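The Case for Simulated Practice in Shared Workshops
Jullilby Community Workshop, Opinion
7 July 2024

Members of shared workshops are often eager to bolt an arm to a bench and see it move. It is the position of this column that no home-built gripper should close on a real object until its builder has tested the same task in simulation.

The Tutby arm, under construction here since May, supports that view. Its parts have cost $1,090 to date, and a stripped gear takes 9 days to replace. A simulated gear costs nothing. The build group ran 500 grasps in software before the motors were wired, and 80 of those runs led to a change in the design of the fingertips.

Critics reply that software is too clean to teach anything useful. That objection deserves a fair hearing, but it applies mainly to poor test setups. A single block on a bare plane proves little. The Tutby tests use a marble countertop that also holds a light blue bin, a payment card and a brightly colored toy, and the gripper must work around a smooth white vessel with a narrow neck.

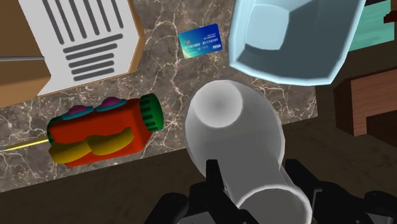

What the Workshop Should Require

Bench time for powered arms should be granted only after a simulated run has been logged and reviewed by a second member. The Coppens room has two computers suited to this work. Builders at Wollport already follow a similar rule, and their waiting list for replacement parts is short.

Simulation will not settle every question. Friction and cable drag must still be measured on the bench, and the schedule should leave time for both.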